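Folding trials: blue cloths move to the covered table

The cloth folding work moved to the long table in June, and the results are now steady enough to report. This item covers the table setup, the folding sequence and the changes to stacking. It replaces the short note in the last issue.

The stock is a plain blue cloth, 56 cm on the short side, bought as a single lot from Usora. The lot holds 544 cloths. They arrive flat and are tumbled before use, so that each one reaches the table without the factory creases. A cloth that keeps its factory creases folds along them, and the timing tells us very little.

The table is covered with a white sheet. Bare tabletop was too slippery: the bottom layer slid when the top layer was drawn across it, and the edges ended up out of line. The sheet holds the cloth in place and gives good contrast along the hem. Its drawback is that it wrinkles. Uchenna Iyamu tested clips along the long sides and found that they caught the cloth more often than they helped, so the sheet is now laid loose and pulled flat at the start of each run.
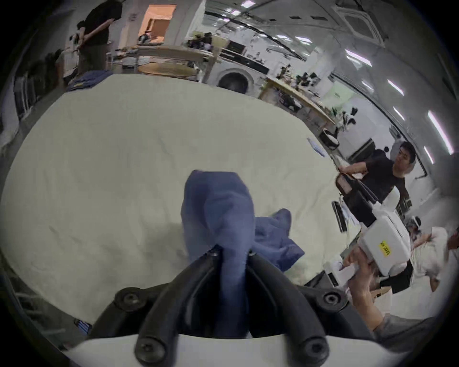

Blue cloth lifted off the white sheet at the folding table, with more blue fabric piled at the far left end.

The sequence is as follows. Lift the cloth near its centre and let it hang. Find one corner, then follow the hem to the next corner on the short side. Lay the cloth down from the far edge to the near edge, smooth it once, then fold in half and in half again. The second fold is made towards the person folding. Smoothing more than once has been dropped from the sequence – it added time and did not improve the edges.

Corner finding is still the slowest step. Yetunde Bashir reviewed the June log and found that most delays came from picking up two layers of hem together. The fold then looks correct from above but is a layer short underneath. Anyone who suspects a double pick-up should drop the cloth and start again from the lift, and mark the run as a restart.

Folded cloths are stacked with the closed edge facing out. Unfolded cloths stay in a loose pile and are taken from the top. Please do not pull from the middle of the pile, as this drags other cloths along and twists them.

The log passed 2,000 completed folds before this issue closed. The target for the cloth series is 4,000, after which the same sequence will be tried on hand towels. Towels are thicker and the second fold tends to spring open, so the stacking method may need to change. Comments on the sequence should go to Uchenna before the towel series begins.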